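The padlock bench, seven months later

I promised to write about the change at my work, and I kept postponing it, partly because my English goes slowly and partly because I was not sure what I think.

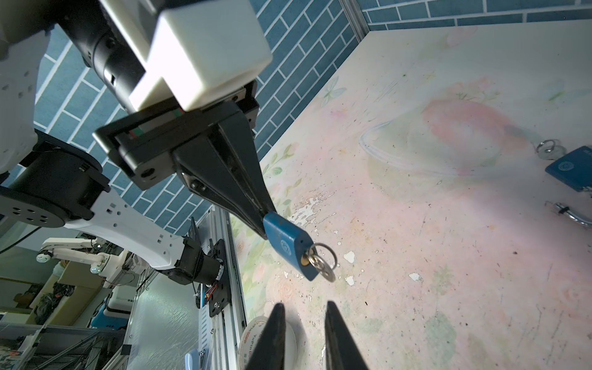
For those who are new here: I work at Tristotero, a small company which takes back used lockers and cabinets from swimming pools, schools and factories, repairs them and sends them out again. Most people imagine the painting and the bent doors. My department is the small one at the end of the building, where we do the locks. A locker that comes back to us has often a padlock still hanging on it, and very often the key is not with it, or it is with a key but the wrong one. We sort, we match, we clean, we test, and what cannot be saved goes for metal.

I have done this for ten years. Before me it was done by Settimio Sala, who taught me and who still works two mornings in the week. When I started there were five of us at one long table. When the arms came, last August, we were four. Now we are still four, and I say it early in the post because it is always the first question from my family.

What the arms do

The work is divided like this. The arms pick a padlock from the table, turn it so that the keyhole can be reached, and put it in one of the trays. If there is a key hanging in it, the lock goes to one tray, and if there is no key it goes to another. Loose keys go in a third. Shackles which have come away from their bodies go in the metal box. It sounds like nothing. When you do it by hand it is nothing also, but it is nothing for many hours, and your thumbs know it in the evening.

After this a person takes the trays. The person tries the key, feels if the mechanism is rough, decides if it wants oil or if it wants the bin. This part has stayed with us completely. Desmond Benavides, who came from the firm Follus to set up the system, told us in the first week that this would not change soon, because the feeling of a bad lock is in the fingers and it is hard to explain even to another person. I was glad to hear it, although I also noticed that he said "soon".

The first weeks

I will be fair and say they were bad. A padlock is a simple thing for the hand, but it is heavy for its size and it hangs in a different way each time. With a key ring on it the weight is somewhere else again. The rings catch on each other. An arm would lift one lock and a second one came along with it, like cherries, and then it dropped both. We had a noise all day of small heavy things falling on a table. Nives Gatti, who sits nearest, wore ear protection and brought her own cushion to put under the trays.

In those weeks we were slower than before, and nobody from the office upstairs wished to say so. We had a sheet on the door where each of us wrote how many locks we had finished. Before the arms, a normal day was 900 for the whole table. I will not write what it was in September, but Settimio looked at the sheet and went to make coffee without a word.

What I did not expect is that we would become the teachers. Desmond can make the arms move, but he does not know padlocks. He did not know that a lock which has been outdoors for years will sometimes keep its shackle only by the rust. He did not know that with the small brass keys you should never pull straight, you give a little turn back first. He wrote all this down in a notebook, and he asked good questions, and when I could not find the English word I showed him with my hands. In the end I think I explained my own work for the first time in my life. It is a strange feeling, to find out that you know so much about something you believed was simple.

What changed for the people

I want to go slowly in this part, because I read many articles about automation and they are either very happy or very sad, and ours is mixed.

My hands are better. I had pain at the base of the right thumb for perhaps three years, and by Christmas I could open a jar again without thinking. Nives says the same about her shoulder. We are not doctors and I do not want to claim too much, but two of us noticed it separately before we spoke of it.

The talking is less. When we all sorted together at the long table, the work needed only half of the head, and with the other half we talked. I learned most of my English at that table, and also how to make pierogi from Weronika Pawłowska, who has strong opinions on the dough. Now each of us has a testing place with a lamp, and testing needs the whole head. We talk at the break. It is a good break, it has even got longer by official decision, but it isn't the same as talking for a whole day with your eyes on your hands. Weronika minds this more than I do. She told me that she goes home with all her stories still inside.

The tiredness is different. Before, I was tired in the body and could read a book in the evening. Now I have made decisions all day – this one good, this one not, this one maybe – and in the evening I want only to look out of the window. I told this to our manager, Serena Morelli, and she took it seriously. Since January we change places after lunch, so that one of us looks after the arms and three test. Looking after the arms means that you free a ring when it is caught, you empty the metal box, you wipe the table, and when something repeats itself wrongly you write it in Desmond's notebook, which he left with us. I like those afternoons. They are a rest for the head, and I walk around.

The money is a little more. We got a new title and 17 more pence in the hour. I laughed when I saw it, but I signed. Weronika did not laugh, and she asked for a proper talk about it, and this talk is planned for next month. I think she is right. If we teach the machine and keep it running, then this is a new job, and it should be paid as one.

About Settimio

I asked him if I can write about him and he said yes, if I do not make him sad in it. So I will write only facts. He has sorted locks for longer than some of our customers exist. He can take one in his hand and say, from the weight, if there is sand inside. When the arms came he said he would stop at the end of the month, and he didn't stop. He found instead that he enjoys the bad tray, where we put the locks which neither the arms nor the rest of us can decide on. It is his tray now. He sits with it and a small radio, and he repairs more of them than I thought possible. Last week there were 18 in the tray when he arrived, and he saved all except two.

He doesn't like to stand near the arms. He says they move like somebody who is pretending to be calm. I see what he means.

What I would tell others

I get messages from people who have the same thing coming. A man from Agyeman wrote to me that they will have it in their packing hall in summer, and a lady at Pludport asked if she should look for another job already. I cannot answer this for a place that I don't know. But I can say what helped us.

Ask early who will be at the table when it is being set up. We were lucky that Serena put our names on the plan from the first day, and it gave us a reason to care if it worked.

Ask for the counting sheet to be taken down in the first months. Ours stayed up too long. It made us feel slow, when it was really the whole system that was learning, and it made Nives stay late twice to bring the number up. When it was finally removed the mood in the room was better the same day.

Keep the old way possible. We still have the hand trays under the table. When the arms stand still, for an update or for some other cause, we pull out the trays and sort as before, all four of us together. I must confess that on these days I hear laughing again, and at five o'clock my thumb hurts.

And write down what you know before somebody asks you for it. I wish I had done so. I had to find my knowledge in a hurry, with a man with a notebook standing next to me, and I am sure I forgot things. Only last month I remembered that the old locks from swimming pools need to be dried for one night before you test them, and I had never told it to anybody, I simply did it.

I was asked also if I am afraid. Some days, a little. The system is better in March than it was in autumn, and I can see it with my own eyes, and I know how to draw a line from one point to the next. But I have also seen how long it took to pick up one padlock with a key ring on it without dropping it, and how many people had to stand there thinking about it.

Next time I will write about the keys without locks, of which we have a full bucket, and about Weronika's idea for what to do with them. She wants to tell it herself, so I will only type. If you have done something nice with old keys, please leave it in the comments, she reads them all.

March 25, 2021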